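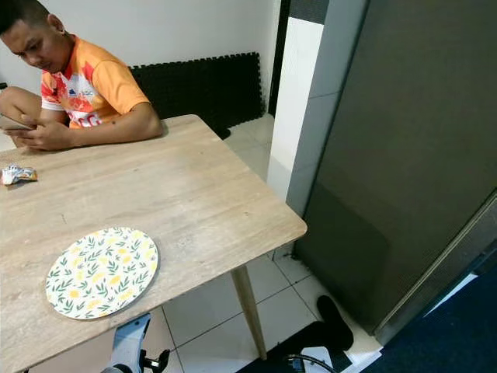 The table before I touched it. Light wood grain, faint streaks, a bit of wear on top.

How to freshen up a tired dining table

Posted April 2, 2024 by Solène Lecomte

Quick one today, somebody asked after the January post. Takes an afternoon plus drying time. Mine's the pale top with the tapered legs, same idea for most wood tables. If yours is veneer go easy on the sanding, you can go right through.

What you need

Dish soap, two soft cloths, a bucket
Sandpaper, 220 grit or close to it
Clear matte wax — I used Odano, any furniture wax will do
Felt pads for the feet

Step 1. Clear everything off. Plates, placemats, snack wrappers, people's elbows. Push the table away from the wall so you can get round the back.

Step 2. Wash. Few drops of soap in warm water, wring the cloth out hard. Go with the grain. Wipe again with plain water, then dry right away. Let it sit an hour.

Step 3. Sand lightly, only where it feels rough. With the grain again. Corners wear fastest so two or three passes there and stop. Wipe off all the dust, the underside of the edge too, it collects there.

Step 4. Wax. Thin coat, small circles, then one long wipe down the legnth. Leave it 20 minutes and buff. Second coat the next day if the top still looks dry.

Step 5. Legs. Same wax, less of it. Tip the table on its side on a blanket — get a second person, mine weighs a ton. While it's over, tighten the bolts and stick the pads on. Splayed legs need the pad cut at a slight angle or it peels off in a week.

Dont put hot dishes on it for 3 days. Use a placemat after that anyway.

Wall behind the table getting scuffed? Foam puzzle mats stood up along the bottom work fine, ours is black. Cut them with a box cutter.

Next up, chairs.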